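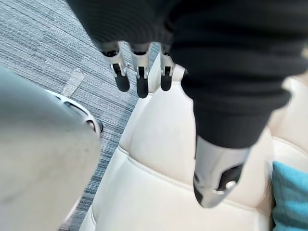

腕部相机画面:三根手指朝下,位于米色皮座椅上方,黑色针织护套在手指后侧堆出褶皱。

Dollotley 项目阶段进展报告(故障专项)
报送:Kikotard 资助办公室
填报:Rónán Corrigan
日期:2018年2月6日

先说结论。本阶段主线任务(座椅表面触碰与轻物取放)没按计划做完,原因是护套卷边卡入手指关节,触发一次非预期闭合,之后全线停机检查。无人受伤。座椅皮面有一处压痕,不深,已记录。恢复运行的条件见第五节,需要贵方批一笔小额调整。

一、本阶段原定要做的

1. 手臂在软质家具附近低速运动,指尖接触皮面,力控稳定。
2. 护套(针织,黑色)长时间佩戴下的磨损观察。
3. 长测,目标2,000次接触循环。
4. 给 Gudeta 那边的接口文档,第二稿。

完成情况:第1项基本可以,数据够用。第2项做了一半。第3项停在710次。第4项没动,人手全抽去查故障了,抱歉。

二、事情经过

长测跑到第710次循环,手臂在座椅上方做下探动作,手指应保持张开。下探到一半,最外侧一根手指自己往里收,另外两根跟着收。控制端没有发闭合指令,日志里查过两遍,确实没有。指尖压到座面靠背一侧的缝线附近,力值超过软件限值,但软件没停。操作员按的急停。

从手指开始动到急停按下,时间不长,可是按设计这一段应该由软件自己处理,不该靠人。这一点我们认为比护套本身严重,后面单独说。

急停以后手臂抱闸正常,没有下坠。断电、挂牌,人工松开手指,拍照,取下护套。护套取下时能摸到有几根线被拉出来,缠在关节缺口里。线头已装袋留样。

三、原因(目前的看法)

护套。袖口是卷边,比较厚,戴久了会往手指方向滑。我们之前量过一次滑移量,觉得在可接受范围,没再复测。这是疏忽。卷边一旦靠近手指根部,针织面就容易被关节上的小缺口咬住,手指一动就拉线,线越拉越紧,把手指往里带。台架上复现了3次,换新护套、故意把袖口往前推,能复现。袖口固定住就不复现。

软件。力值限值的判断只在“指令闭合”状态下生效,手指处于“保持张开”时这段检查被跳过了。写的时候想的是张开状态不会有夹持力,现在看这个假设不成立。代码是去年夏天合并进来的,评审记录里没人提过。相同的逻辑在手腕模块里也有一处,已一并列入修改。

还没查清的:为什么是外侧那根先动。它角度本来就略微外张,跟护套边缘的距离和另外两根不一样,可能有关系,也可能是那个关节的回差偏大。拆检做完才能说,现在不下结论。

另外排除掉的几项:
供电波动,排除,记录平稳。
编码器漂移,排除,断电前后读数对得上。
操作员误触,排除,手柄当时处于锁定。
座椅移位碰到手指,基本排除,座椅底脚前后有标记,没挪。

四、已经做的

停机,全部长测暂停,恢复时间未定。
护套全部收回,包括备用的。
袖口临时方案:内侧加一圈硅胶防滑带,外面用扁扎带固定,扎带头朝外剪平。台架试过,没再往前滑,但时间还短。
关节缺口加盖片,第一版打印件已经出来,尺寸偏大,手指弯到底会蹭,要改。
软件补丁:力值检查改为任何状态都生效,超限直接断驱动,不再等上位机确认。补丁已写完,测试没跑全。
现场规矩改了:手臂通电期间手和膝盖都不放到座椅上,铺垫子、换靠垫一律先断使能。以前是口头讲,现在贴在控制台上,进场签字。

皮面压痕的位置做了标记,后续测试避开这一块,不修,留着作对照。

五、恢复运行的条件

以下都满足才重新开长测:
(1)拆检报告出来,外侧手指关节有明确说法。
(2)补丁通过全部用例,包括新加的“保持张开时受外力闭合”用例。
(3)盖片第二版装上,连续空跑24小时无蹭碰、无脱落。
(4)新袖口固定方式在同样工况下走完,滑移量每班记一次,不许再只量一次就算数。
(5)急停响应由项目组以外的人复核。已联系 Gratari,对方口头答应,书面还没到。

五条里面(1)和(5)不完全由我们控制。拆检需要的专用工具在外面借,归还时间跟别的组有冲突,正在协调。

六、对进度的影响

长测从头开始,之前的710次不计入。数据留着作故障分析用,但混在一起算磨损不合适,护套也换了。
第二项磨损观察同样重来。
Gudeta 的接口文档往后推,已跟对方打过招呼,对方表示可以等,但希望先给一版字段表。字段表这两天可以给。
整体看,六月的中期节点还能保,前提是拆检不再出别的问题。保不住的话会提前报,不会等到节点前再说。

七、需要贵方支持的

请批准把原“外出演示”一项的余款调到备件和护套打样。明细在附表一,总额不增加。演示本阶段肯定不做了,这种状态拿出去不合适。
另外想请贵方确认,非预期动作是否需要按事故单独上报。合同附件里写的是“造成伤害或设备损坏”,皮面压痕算不算设备损坏,我们拿不准。先按要报的来准备材料,表格填了大半,等贵方回复就交。

八、风险

盖片是打印件,强度一般,长期能不能撑住不好说。金属件报价在问。
针织护套本身可能就不适合这个关节结构。组里有两种意见,一种是换涂层面料,一种是干脆分段,手指根部不盖。分段的话外观和触感要求要重新谈,Dollotley 的申请书里写了手臂须“柔软包覆”,所以先报备一下,暂不申请变更。
软件同类问题可能不止已发现的两处。正在通查所有跳过限值检查的分支,进度过半,目前没发现第三处,查完补一页说明。

附件
附表一 余款调整明细
附表二 故障时段日志摘录(力值、关节角、使能状态)
附表三 护套线头留样照片及编号
附表四 修订后的现场操作规定

附表二的时间戳是控制器时钟,跟录像差几秒,对照的时候请注意,修正版随拆检报告一起发。有问题直接打我电话,邮件这几天回得慢,人都在台架那边。

Rónán Corrigan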